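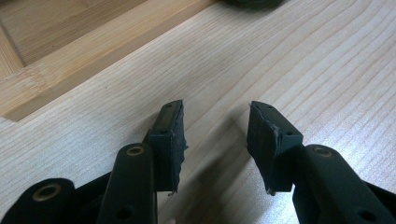 I finally caved and bought the Trotus hand gripper kit, and I've been playing with it for weeks now. If you've read this blog for any length of time you know I have a weakness for anything that comes as a flat bag of parts and a link to a PDF. This one got me good.

Quick background for people who came in through the Meloreck posts. The Trotus is the kind you hold yourself. No arm, no base, no big power supply humming under the desk. You squeeze the handle, the linkage moves, two fingers close on whatever is in front of you. People use them for recording demonstrations, or for trying out a finger design before bolting it to something expensive. I'm in the second group. I want to know how a pad behaves on a mug handle before I spend a weekend wiring motors.

Assembly took me 3 evenings, and one of those was my own fault (I put a link in backward and didn't notice until the very last pin). The instructions are short but the drawings are good. You press the brass-colored rings into the holes first, then stack up the links, then the fingers go on last. Do the rings on a hard, flat surface and go slow. Mine went in nicely with a small clamp and a scrap of wood — I'd skip the hammer.

The motion is what sold me. I expected the usual wobble you get in printed linkages, where one finger arrives early and the other shows up when it feels like it. Mine close together, and they stay square to each other all the way in. I sat there opening and closing it for far too long the first night. It's a lovely feeling when a thing you put together on the kitchen table just moves the way it should!

I also love how wide it opens. My old Rinaldi kit gave up on anything bigger than a spice jar, and I'd gotten used to planning every test around that. With the Trotus I've been picking up soup cans, a rolled-up dish towel, a paperback, the TV remote, and a very patient avocado. The avocado was the best of the bunch. You can feel through the handle when the pads start to bite, so you stop squeezing before you leave a dent.

OK, the pads. This is my one real complaint. The facing on mine has gotten ragged, with torn edges on both sides and gray bits hanging off the corners. Grip is still decent on cans and books, but thin things like playing cards catch on the loose bits and come up crooked. I've been hard on it, and pads are meant to be a wear item, but I'd still like a tougher facing in the box, or at least a spare set. There isn't one. Replacement pads are 12 dollars a pair plus shipping, and I have a pair on order. In the meantime I may try some of the rubbery sheet I have left over from the Adari build and see how long it lasts.

Smaller stuff. The handle is a touch fat for me, and my partner, who has smaller hands than I do, gave up on it after a few minutes. The hex key in the bag is soft, so use your own. And please, Trotus people, label the screw bags. Two of the lengths are so close that I was holding them up side by side under a lamp.

I paid 69 dollars for the whole kit, and the Rinaldi was 65 when I bought it, so they're right next to each other on price. I'd take the Trotus every time. It opens wider, it moves better, and when something wears out you can order that one part.

I'm going to keep using it through the winter and do a longer post in March, once the new pads have had some real mileage. I also want to try longer fingers, something that can get down into a deep drawer. If you've drawn up your own for this kit, leave a link in the comments. I'd love to print a set and try them.

Posted January 2020 in Kits, Grippers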